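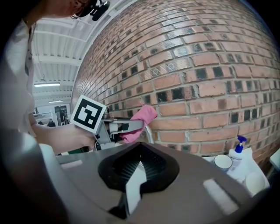 ## Thread: Loose white shirts for summer, linen or cotton?

**saltbush_9**
Right, I know it's the middle of winter but I'm trying to get organised before the heat comes back. I want a couple of loose white shirts I can live in from November on. Last year I bought a linen one from Jeltari and loved it for a month, then it went a sort of dishwater grey and the collar curled up like a dead leaf. Do I go linen again or just give in and buy cotton? Budget is $101 a shirt, tops.

**magpie_season**
Linen every time!! Cotton sticks to your back the minute you walk to the bus. Mine are from Girkari, I've got two and the older one has done 15 summers between me and my sister (she pinched it for most of them). Soften up beautifully, and I don't iron them, I just hang them in the bathroom and hope.

**tuckshop_tim**
> Cotton sticks to your back

Heavy cotton does. A light cotton voile or seersucker doesn't, and it won't look like you slept in a hedge by 9 in the morning. I gave up on linen ages ago.

**magpie_season**
The creases are the whole point, mate.

**tuckshop_tim**
Not at my work they're not.

**lemon_verge**
saltbush, how are you washing it? Grey is nearly always detergent buildup or a sneaky dark sock. Try a long soak in oxygen bleach, warm water, overnight if you can stand it, then a rinse with nothing in it at all. Don't use chlorine bleach, it turned my favourite one yellow under the arms and there was no coming back from that.

**saltbush_9**
Um. With everything else, on cold. I'll try the soak on the weekend. Any fix for the collar?

**lemon_verge**
Pull it flat while it's damp and dry it on a hanger with the top button done up. Or get a grandad collar next time and forget about it.

**old_peg_basket**
Can I put in a word for sizing up? I'm in a Hegedűs one, two sizes too big, and it's the coolest thing I own. Sleeves get rolled anyway. Cost me $204 though, so over your budget, sorry.

**tuckshop_tim**
$204 for a shirt you can't wear near a sausage sizzle.

**old_peg_basket**
I wear it near plenty of sausages, thanks.

**saltbush_9**
Okay, Girkari linen in a grandad collar, one size up, and a seersucker to keep Tim happy. Does anyone know if they still do the long sleeve?

**magpie_season**
They did in July, I saw it on the site. Check the colour name, the "chalk" is more of a cream.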